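4. Fitting the Terkeo tap filter

Before you start: water off at the stopcock. Old towel underneath, trust me.

1. Unscrew the nozzle on your tap. Keep the washer.
2. Push the adaptor ring on, flat side up. Hand tight only.
3. Clip filter to ring. Should click.

CAUTION: no pliers. Cracked rings arent covered.

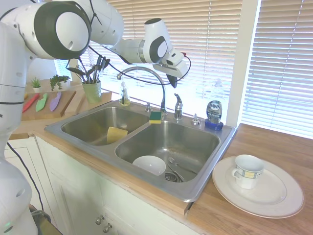 4. Water back on, slowly. Run cold for 2 minutes, throw that water away.
5. Check for drips round the ring. Dripping? Off again, reseat washer, repeat step 2.

Note: cold water only. Hot ruins the cartrige.

Change cartridge after about 300 litres. Spares from the Skuserham shop, ask for Fabian Reisinger, not in Thursdays.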